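Four weeks of fixing my breakfast, a thread. (Oct 9, 2022)

1/ I used to have sweet coffee and a muffin at my desk and be starving before my first meeting. Every day! Then I'd raid the snack drawer and wonder why lunch felt pointless. 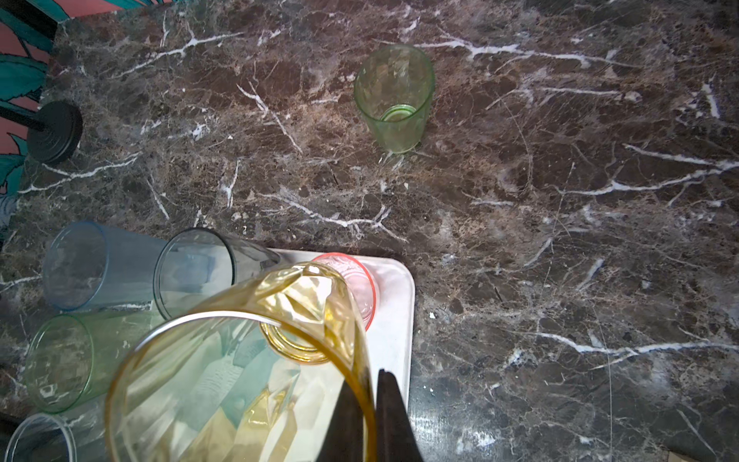
2/ First change: water before coffee. One tall glass, drunk standing up. I thought this was silly when Rodrigo Azevedo told me to do it (he coaches at the gym in Holley) but I'm a lot less headachy by noon.

3/ Second change: protein. 2 eggs, or plain yogurt with walnuts if I'm running late. I logged it all for a while and my old muffin was 79 grams of carbs. Seventy-nine!! With hardly any protein.

4/ Bart Kuipers asked if I've lost weight. A little? I was 206 when I started and the scale bounces around so much that I quit checking daily. My pants are happier, I'll say that.

5/ Things I still miss: orange juice, and the cinnamon rolls at Falcão. I get a roll when I'm over that way and I eat the whole thing, no guilt.

6/ Next up is dinner, which is a mess at my house. I want a routine going before the December parties start. Send me your lazy bean recipes please, I have so many cans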